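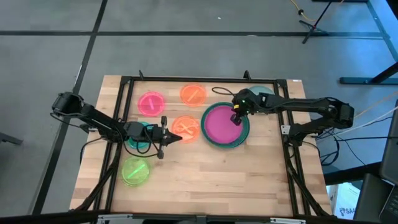 4.3 Recording the plate task

Read section 4.2 and finish the arm check before you start. Each recording of one attempt is called an episode. A full Narano plate set is 408 episodes.

1. Clear the tabletop of tools, tape and anything else that is not part of the task.

2. Lay out the plates between the two arms. Leave bare wood between them where you can. Plates must not hang over the rails.

3. Change the layout before every episode. Move at least 3 plates, and swap the position of the large plate often.

4. Return both arms to the start pose and open the grippers.

5. In Grelell Recorder, choose the task name and press Record. Wait for the counter to appear before you move an arm.

6. Carry out the task at a steady pace. Approach each plate from above and close the fingers on the rim.

7. Press Stop when both grippers are open and clear of the plates. An episode may not run longer than 40 seconds.

8. Mark the episode Keep or Discard. Use Discard if a plate left the table or if you paused to think.

Note: A missed grasp that you correct within 2 tries is a Keep. The model needs to see recoveries.

Note: Do not move the fixed camera during a set. If it is bumped, stop and repeat the calibration in section 3.

CAUTION: Keep hands out of the space between the arms while the motors are on. Pause the arms before you reach in to move a plate.

CAUTION: Check that no cable can catch on a gripper or plate.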